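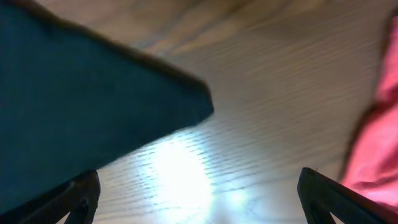
Wrist camera exposure on a shared-workshop arm

Our workshop operates a small arm named Jelmont, built by members on a Sawatzky gripper kit with a camera mounted at the wrist. The members wish to train it to pick up pieces of cloth from a table. At present the wrist view is of limited use whenever the arm is in motion: the teal piece at upper left smears along its edges, the wood grain runs into bands, and a white glare spot sits on the table between the two black fingers, where the grasp should take place. The fingers themselves stay fairly sharp. The camera runs at 30 frames per second with automatic exposure. We would be grateful for advice on whether to replace the camera or to correct the lighting first.
Posted by Urkska Workshop Desk

Please correct the lighting first. Automatic exposure in a dim room will select a long shutter time, and anything that moves relative to the camera will blur. The fingers travel with the camera and so remain clear, which suggests that focus is not the main difficulty. Set exposure to manual, begin at 4 milliseconds, and raise the gain only as far as the noise permits. You will require considerably more light. Place two diffused lamps low and to the sides – a single lamp overhead will return the same glare. A matte cloth or sheet of paper over the table is also acceptable, provided that it differs in color from the items to be picked up. Lock the white balance at the same time, and record the settings with each session so that later recordings match.
Posted by Revwood Bench Group

We had this on ours and just slowed the arm down. Ten percent speed near the table, 100 everywhere else. Did not touch the camera.
Posted by gantry_10

Reducing speed is a reasonable interim measure, although it will not remove the glare. Members should also confirm that the camera bracket is tight before changing any other setting.
Posted by Revwood Bench Group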